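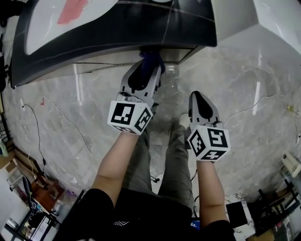 Marble floor, ground level, Cotbridge House.

Residence Diary, Cotbridge House
Entry for July 20, 2023

The morning was given to the water question. The meter in the east passage stood at 2,164 when it was read before breakfast, and Mr. Mushi entered the figure in the house book under the February reading. The difference is larger than the office had allowed for. The supplier has been asked in writing to test the meter, and residents on the upper floors have been asked to report any dripping taps by the end of the month.

Ms. Tarigan met with the two applicants for the vacant room on the second floor. Both were shown the reading room, the garden and the shared kitchen, and both were given a copy of the house rules in its current form. The rule on overnight guests was explained at some length. A decision will be sent by letter. The room itself still needs a new window catch, and the wardrobe door sticks in damp weather, as it did under the last tenant.

The stone polish ordered from Endia arrived at eleven. It had been billed at 800 in place of 700, and the invoice was returned with the delivery driver, who signed for it. The ground floor marble is to be polished again before the open evening. Wax is not to be used on it under any circumstances, as was agreed after the trouble on the stairs.

At lunch the kitchen served barley soup and cold chicken. Mrs. Szabo observed that the bread was stale and the kitchen accepted the remark.

The afternoon was quiet. Rain fell from two until shortly after four, and the garden chairs were brought under the porch. Ms. Chae continued her work on the library list and has now reached entry 114. She found the missing second volume of the county history behind the atlases, where it must have stood for several years. The spine is weak and the book has been set aside for repair. She asks that atlases be put back flat, and a card to this effect has been placed on the shelf.

A call was received from Ms. Nam regarding the autumn talks. She is able to give the first of them, on river ferries, and will need a screen and a small table. The second speaker has not replied. Should no answer come, the evening will be offered to the choir, which has asked twice for a date.

The Poken clock in the hall was wound at six and set forward four minutes. The side gate was found unlocked at nine and was locked by the undersigned. Residents holding a key are reminded that the gate must be closed behind them after dark.

W. Tarigan is on duty tomorrow. Hot water will be off from ten until noon.

G. Mushi, House Office

Last updated by the House Office
This site uses cookies to remember your settings. By continuing to read, you accept their use. Accept | Manage choices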